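This site uses cookies to remember your checklist progress. By continuing to browse you accept them. Accept | Manage settings

The Playroom Safety Walk-Through: my checklist, with all my muttering left in

A few of you asked for the list I use at Stutamley when I go over the playroom every June, so I've typed it up. My version on the clipboard has coffee on it and half the items are crossed out and rewritten, so this is the tidied one. I've left my comments under each item, as I can never make sense of a checklist that only says "Furniture: OK." OK how? Did you push on it or did you look at it from the doorway?

I do the whole walk-through before breakfast, starting at 6:30, with the lights on and the blinds up. It takes me most of the morning (I'm slow, and I stop to fix things). You'll want a tape measure, a screwdriver set, a flashlight, painter's tape, a marker, a trash bag and something to kneel on. I mark each item P for pass, F for fix today, or X for out of the room until it's sorted.

1. DOORS AND GATES

[P] Door opens and closes without sticking
[F] Finger guard on the hinge side, full height
[P] Gate latch closes on its own

The finger guard had peeled away at the bottom again. It's the second time this year and I'm done with the stick-on kind, so a screw-on one has been ordered. Run your hand down the whole thing, please, all the way to the floor! The bottom is where small fingers go and it's the bit adults never look at.

The gate latch I test by letting go of it halfway. If it doesn't click shut I take it apart and clean it, and usually there's a raisin involved.

2. WINDOWS AND CORDS

[P] Window stops in place
[X] Blind cords
[P] Nothing climbable under the sill

I'm giving blind cords an X until every one of them is gone. We had cleats up high and I used to think that was fine. Then I watched a kid drag a stool over while I was tying somebody else's shoe, and that was it for me. Cordless ones are coming from Rosser. Until they arrive, the old blinds are down, and yes, the room is bright at nap time, and yes, we're all a little cranky.

Check what's under the window too. Ours had a bookcase creeping toward it, a few inches at a time, the way furniture does in a room where people vacuum. It's now back where the tape marks say it goes.

3. TALL FURNITURE

[P] Bookcase anchored
[P] Coat cubbies anchored
[F] Play kitchen anchored

Get hold of the top edge and pull toward you like you mean it. A nudge tells you nothing. The bookcase and cubbies didn't budge. The play kitchen did, so I pulled it out and found the strap was fine but the screw had chewed a nice round hole in the drywall. I moved it over to a stud and tried again, and now I could just about hang off it.

While you're back there, get the flashlight out and look at the rear panel. These are often held on with little nails, and little nails work loose. I found one on the carpet. It went in the trash bag and the panel got proper screws.

4. PLAY KITCHEN, DOORS AND SMALL PARTS

[P] Hinges tight
[P] No splinters or chipped edges
[F] Loose knobs
[P] Nothing sharp left inside the cabinets

Open every door, and that includes the toy appliances. Stuff gets parked inside and forgotten, and the one time you don't check is the time there's half a banana in there from before the long weekend. Wiggle each button and knob with your thumbnail. If it turns in a way it shouldn't, it's an F.

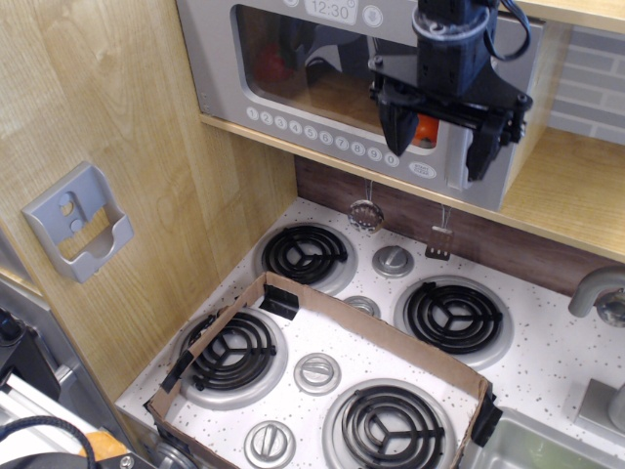 Tâm Huỳnh: I'd split this one in two on your list. Hinges and edges are a once-a-season thing, but small parts should be checked weekly, and I'd write the date and initials next to it every single time. We use a small-parts tester tube for anything that comes off in your hand, and if it fits in the tube it doesn't go back in the room, glue or no glue.

Fair point, and I've changed my list! Small parts now has its own line on the weekly sheet. I'd add that glue is exactly how I got into trouble last year, with a knob that I stuck back on twice and that came off three times.

5. BATTERIES

[P] Battery doors screwed shut
[X] Singing farm book
[P] No button batteries anywhere

If you only do one section, do this one. Turn over everything that beeps, sings, lights up or used to. The battery door should need a screwdriver to open. If you can get into it with a fingernail or by dropping it on the floor (I do drop them, on purpose, from waist height), it's out.

The singing farm book failed. The screw was there but the plastic around it had cracked, so it was holding on to nothing much. I can't say I'll miss it. Loose batteries go in a taped-up tub on the high shelf in the office, never in a pocket, and if you ever think a child has swallowed one you call emergency help right then. Don't wait to see.

6. OUTLETS AND HEATERS

[P] Tamper-resistant outlets
[P] No extension cords
[F] Radiator cover

The radiator cover has a loose slat. I taped it and put the little rocking chair somewhere else so that no one's tempted. Hnat Yatsenko is bringing his good drill over, so it ought to be sorted by the time you read this.

For cords, follow each one with your finger from the wall to wherever it ends. I know, it sounds silly. Do it anyway. I once followed one to a fish tank pump that we hadn't had fish for in a year.

7. FLOOR AND RUGS

[P] Rug pads under all rugs
[P] No lifted tile edges
[F] Foam mats

The foam mats by the reading corner have bite marks. A mat with bite marks is a mat with missing pieces, so I pull those squares and swap in spares. We bought a stack from Jukidix ages ago and we're down to the last 4, so somebody remind me to order more.

Take your shoes off for this section. You'll find every Lego, every thumbtack and every lifted staple faster than any flashlight will.

8. SHELVES AND TOY STORAGE

[P] Heavy stuff low
[P] Toy box lid stays up on its own
[P] Air holes in toy box clear

Lift the lid, let go at three different heights, and it should stay where you leave it. If it drops, even slowly, the support needs replacing. I've seen people prop them with a wooden spoon and I get it, we've all had that week, but no.

Heavy stuff low means the wooden blocks too. Ours had migrated to the third shelf, all 12 tubs. My back did not enjoy that part of the morning.

9. SOFT STUFF

[P] Seams on stuffed animals
[P] Ribbons and strings short
[F] Dress-up clothes

Tug the eyes. It feels mean but tug them. Anything with a long tie or drawstring gets it trimmed or taken out altogether, and this time it was two capes and an apron. The capes now close with a Velcro dot at the neck that pops right open.

10. FIRST AID AND THE EXIT

[P] Kit stocked and in date
[P] Extinguisher gauge in the green
[F] Exit path clear

The exit path is always, always an F. This time it was a stroller and a bag of paper towel tubes I'd been saving for a craft. Walk it with your arms out. If you touch something, move it.

I also time the walk from the farthest corner to the outside door at a toddler's pace, and it came in at 17 seconds with the path clear. Put your own number on the sheet so you've got something to compare next time.

WHAT IT COST US

Rob your piggy bank now. The cordless blinds, the hinge guard, anchors, screws and a new lid support for the spare toy box came to $1,631, and almost all of that was blinds. The anchors were pocket change. If money's tight, do the anchors and the battery doors this week and save up for the rest.

STILL OPEN

- Screw-on finger guard, waiting on delivery
- Blinds, same
- Radiator slat (Hnat)
- Foam mats, reorder
- Ask Clusau if they still sell the corner bumpers in gray, the clear ones go yellow

If you print this, leave yourself a wide margin for notes. Mine always run up the side and onto the back of the page.

Get new checklists in your inbox. Enter your email address to subscribe to our newsletter. You can unsubscribe at any time.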